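Card holder sleeves: re-stitch or replace?
Print | E-mail this page

Rajkumari Joshi
Teal card holder, white stitching, clear sleeves inside. The sleeves drag on every card, and there is a paper jammed in with them.

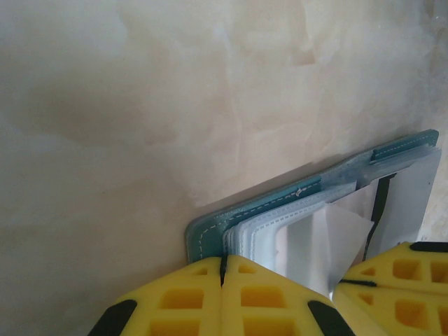 Gaurav Sengar
Replace the insert. Arden sells them in packs of 20. New stitching won't cure sticky plastic.

Nisha Katiyar
Disagree. Take the paper out first – folded paper takes up the slack in a sleeve. Then try one thin plastic card on its own, held upright.
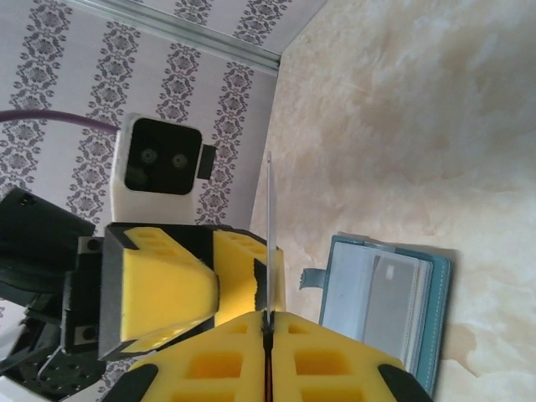

If that card slides freely, the sleeves are fine and the holder was overfilled. Five cards is my limit.

Gaurav Sengar
Mine stuck with two cards in it.

Rajkumari Joshi
Paper first, then. I'll order the insert if it still drags.

Print | E-mail this thread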